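Cirkley Kitchen Notes
Dec 16, 2024

1/13 Why plastic comes out of the dishwasher wet when the china next to it is dry. A short thread. I have been weighing the leftover water since July, using a scale that reads to a tenth of a gram.

2/13 Most machines without a heater for the air dry by condensation. The last rinse is hot. The load takes up heat, water evaporates from it, and the vapour condenses on the cooler walls of the tub and runs down to the sump.

3/13 So the item pays for its own drying. Turning water into vapour takes a lot of heat, and once the rinse has drained the main supply is whatever is stored in the thing being dried.

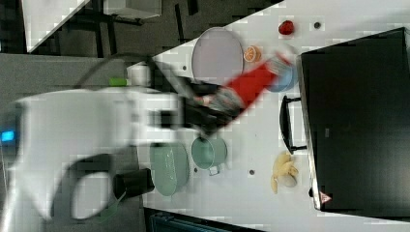 4/13 Plastic holds slightly more heat per gram than china, which surprises people. The trouble is that there are so few grams of it. A thin plastic plate has a large wet surface and little mass behind it, and it cools before the water has gone. Shape then decides how much is left to evaporate. A broad plate with only a slightly raised rim, like the lavender one, drains well if it stands on edge and poorly if it leans back towards flat. A cup drains from the mouth and keeps what sits in the ring under its base.

5/13 Second effect: water does not spread well on most plastics. On glazed china it forms a thin sheet, which evaporates quickly. On plastic it pulls up into beads. The same mass of water in beads has less surface exposed to the air, so it goes more slowly.

6/13 My test. Two loads of the same layout, one china and one plastic, same programme, door kept shut. Each item was lifted out level, wiped with a weighed cloth, and the cloth weighed again. Machine is a Celia, bought second-hand, no fan. 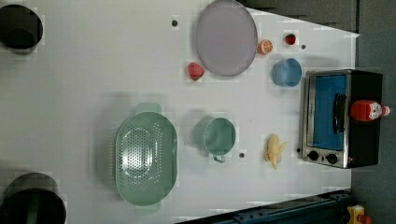

7/13 Result. China plate of 200 g: 2 g of water left. Plastic plate of near enough the same diameter: 7 g. Worst item was an upturned plastic tub with a deep base, at 13 g. Single readings, so treat them as a guide to the order and nothing finer.

8/13 Rinse aid. It lowers the surface tension of the last rinse, so more of the water slides off and the rest lies flatter. I used Stotoritz because the shop had it. I turned the dial up one step at a time. The first step helped the plastic load. Further steps did nothing I could measure and left a faint blue smear on the glasses.

9/13 Opening the door. If it is opened straight after the last rinse, the vapour escapes into the room and the load goes on drying in moving air. If it is opened an hour later, most of the stored heat has gone and the gain is small. Check the worktop above first. Steam swells the underside of chipboard, and the front edge usually goes before the rest.
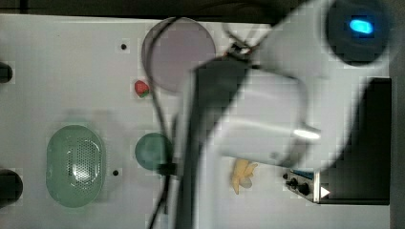
Does a hotter programme dry plastic better?

Only a little. The item starts warmer, but a thin one loses that extra heat within minutes. You also need to know it is rated for the temperature, and the lower basket is commonly the harsher place for it.

10/13 Loading makes more difference than the programme. Tilt anything with a hollow base so that the hollow can empty. Leave a gap between plastic items; two that touch will hold a film of water between them and it will still be there in the morning.

11/13 Unload the lower basket first. Water lying on top of an upturned cup ends up on the plates below when the upper basket is pulled out. This accounts for a good share of the complaints that the plates are wet too.
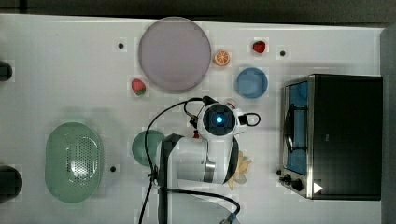 12/13 Things I have not tested: machines with mineral drying, machines that open their own door, and softened against unsoftened water. Mine is moderately hard and the salt was kept topped up throughout. A reader asked about the Koutsoukos drying rack inserts. I do not have one.

13/13 Summary of what I now do: one step up on the rinse aid, door open as soon as the programme ends, plastic on a tilt in the upper basket, tea towel for the tubs. The weighing sheet is linked in my profile. Corrections welcome, preferably with masses.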